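Setting Cell Rules for Two-Arm Cloth Folding

A cell that folds cloth with two arms needs a short set of written rules before anyone records a run or leaves it cycling. The rules below are the ones we apply at Urness. They cover layout, stand-off, start state and stopping. They do not replace the risk assessment for your site.

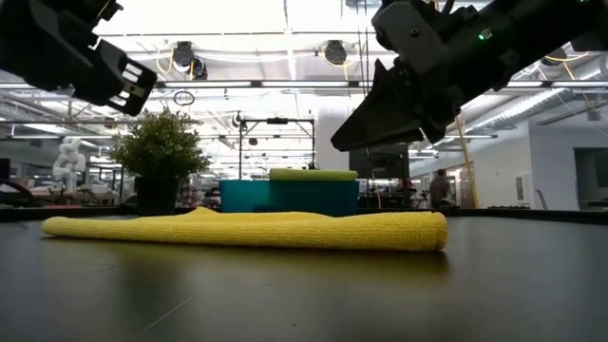
Gralby Automation Notes, by J. Pringle

1. Fix the start state. Both grippers park clear of the cloth, open, with a gap of at least 174 mm between the fingertips and the table. Write the park pose into the program as a named position. Do not let operators jog to it by eye.

2. Keep the work surface to one cloth. Finished and waiting pieces go at the back of the table. A plant or other fixed object can stay if it is entered on the layout sheet and neither arm can reach it at any programmed pose.

3. Limit speed near the surface. We cap tool speed at 200 mm/s for any move that ends on fabric. Free moves can run faster – but only after the cap has been tested with the arms crossing the center line.

4. Square up the corners. Each arm owns one side of the cloth. If both must work near the same corner, one holds still while the other moves. 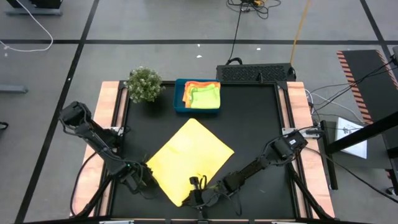

Set the minimum distance between the two grippers in the controller as well as in the task script. Ours is 22 mm, measured between the closest points of the fingers, and a breach stops both arms.

5. Route cables outside the reach of the arms. Check them at every shift change and log the check on the Jumar sheet. Floor cables in a walkway get a cover or get moved.

6. Mark the floor. People stay outside the line while the arms are powered. To reset a cloth by hand, stop the cell, confirm the stop at the panel, then step in.

7. Review after 16 faults or at the end of each month, whichever comes first. Record the pose, the grip force setting and the cloth type for every fault – a bare fault code is not enough to change a limit.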